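Cancelling the last of the subscriptions

Tuesday, May 15, 2018

I let my last magazine subscription lapse this month. The renewal notice said $67 for the year, up from $45, and it sat on the fridge until the date had gone by.

When we moved to Garham I had four coming in the mail. One was a gardening monthly, one was about sailing (I have never owned a boat), and the other two were news. They turned up on different days and I read them at the kitchen table after work. By last August I was reading one properly and putting the rest straight in the recycling. 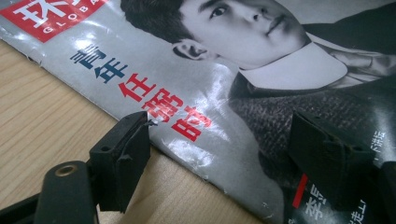 Worn along the edge, the way the good ones get.

I don't think reading on the phone is worse. I read more now than I did then. What I miss is finishing. A magazine had a back page, and when you got to it you were done until the next one. I also read things I would never have picked, like a 3000-word piece on grain elevators that I still bring up at dinner.

The newsagent in Grirnton closed over the winter. The owner, Obaidul Barua, had run it for years and would put an issue aside for you if you asked. I went in during the final week and everything was 40 per cent off. He told me the lottery tickets had been paying the rent for a long time and the magazines were mostly there out of habit. It's a phone repair place now, and the colour of the sign is awful.

The library still has a decent rack beside the front window. You can't borrow the current issue but you can sit with it as long as you like, and the back issues go out for three weeks. Rana and I have started going on Saturday mornings. She does the crossword on a photocopy and I work through whatever is there.
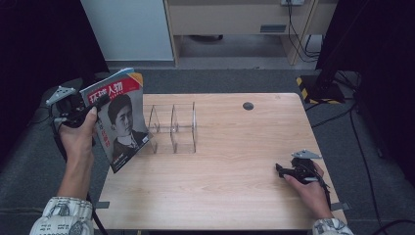 环球人物, with a black-and-white portrait on the cover.

I kept one box of old issues in the garage, mostly the gardening ones, and the rest went to the school for collage. If anyone nearby wants the sailing ones, I found another stack behind the paint tins. Leave a comment and I'll put them on the porch.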